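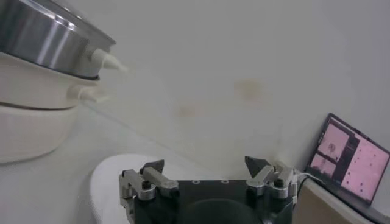

The steamer and the wall behind it, Gradorness house

Minutes of the house meeting, December
Started at 18.30 in the front room

Present: Jyoti Vashisht (chair), Makis Petridis, Angeliki Chrysikopoulos, Iraklis Michailidis (minutes)
Apologies: Gerasimos Pappas

1. Minutes of the last meeting
Accepted with one correction. Under the point on keys it must say "Makis", not "Gerasimos".

2. The steamer
Jyoti asked if the electric steamer can stay on the white table for the whole winter. Makis is in favour. He told us that when he must carry it back to the cupboard after each use, he uses it less and then he buys bread instead. Angeliki agreed, on the condition that the glass lid is put flat on the table when it is taken off, and not leaned on the wall.

We discussed how many buns to put on the steel tray. Four sit well on it, one on each side. Makis would like to try more – Jyoti is against this, as she finds that they stick together when they grow. It was left to the person who cooks.

The large white plate is to be kept beside the steamer for serving. Please do not take it upstairs.

Decided: the steamer stays on the table until the spring meeting.

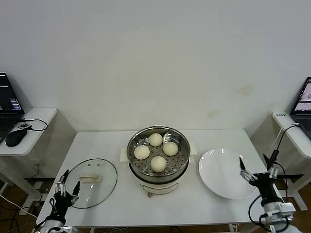 Iraklis Michailidis

3. The wall
There is a brownish stain on the wall behind the table, and some weaker marks near it. Angeliki has tried with a damp cloth and a little soap, without result. Makis believes that we have to paint. The shop Vlachopoulos has a small tin of white for 34 euros, which Jyoti found expensive for one stain. Gerasimos had written in his message that half a tin was left over from the hall, but it was not known where he put it.

Decided: Makis asks Gerasimos about the tin. If it is not found before the next meeting, we buy a new one. No painting while somebody is cooking.

4. Laptops and steam
Angeliki raised that an open laptop is often standing near the steamer. She worries about the steam and also about the cables, which are easy to catch with the arm when one carries a full plate. Iraklis answered that he needs a place to work and the side table is the only one free. After some discussion it was agreed that laptops are allowed on the side table, but a cup or a bowl is not put next to them.

Action: Iraklis to tie up the long cables.

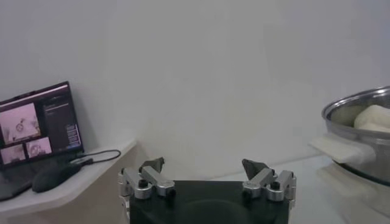 5. Any other business
Jyoti will order flour from Brurkosier, 2 bags. Angeliki reminded that the descaling of the steamer is due and that the vinegar is finished.

Next meeting in January, same time. The meeting closed at 19.20.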